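Teleoperation Demonstrators (Simulated Kitchen Tasks)
Call for Participants

Birkmont, Household Manipulation Group
Reference: Erkinik, second collection round
Status: Open

Birkmont invites applications from adults who wish to take part in the second collection round of the Erkinik project. Participants will operate a simulated kitchen from a desk and record demonstrations of short household tasks. The recordings will be used to train a learning system that carries out the same tasks from a spoken or written request.

Background

The first round closed with 1548 accepted demonstrations. The goal for the full set is 2000. The remaining demonstrations will concentrate on sinks, counters and plates, where the current system is weakest. The project is led by Ye-seo Yang. Till Kröger is responsible for the simulation software, and Sibusiso Venter supervises participant sessions.

What participants do

Each session lasts two hours, including a break. Participants sit at a workstation with a monitor and a pair of hand controllers. A task appears as a single sentence, such as "Move the food from the sink to the plate." The participant completes the task at a natural pace, marks it as finished or failed, and moves on to the next one. Object positions change between attempts, and the kitchen itself changes between blocks.

Failed attempts are kept and labeled. Participants are asked not to restart a task in order to obtain a cleaner recording.

Before the first paid session, every participant completes a practice block with a supervisor present. Practice recordings do not enter the training set.

Who may apply

Applicants must be 18 or older and able to read short task instructions in English. Normal or corrected vision is required, as is comfortable use of both hands for the length of a session. No background in programming or engineering is needed. Left-handed applicants are especially encouraged to apply, as they were underrepresented in the first round.

Persons who have experienced motion discomfort when using 3D software should mention this on the form. It does not rule out participation.

Task conditions in this round

Sink tasks begin with one or more small items lying in the basin. Items may be placed at the far end, close to the rear wall, where depth is harder to judge on a monitor. Plates, containers and bottles may stand on the surrounding counter; unless the instruction names them, they should be left where they are.

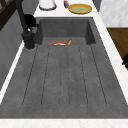
Participants may adjust the viewpoint before an attempt begins. Once recording has started, the viewpoint is fixed until the attempt is marked.

Payment and data

Participants receive a flat payment for each completed session, regardless of how many attempts succeed. Those who complete all assigned sessions receive an additional payment of $100. Controller movements, task marks and the simulated camera views are stored under a participant number. No audio or video of the participant is recorded. Participation is voluntary and may be ended at any time, with payment for all sessions completed up to that point.

How to apply

Application forms are available from the Birkmont front desk or from Min-kyu Bang, Participant Coordination. Please list the times of day at which you are available. Sessions will be held through the end of August, and places are assigned in the order in which complete forms are received.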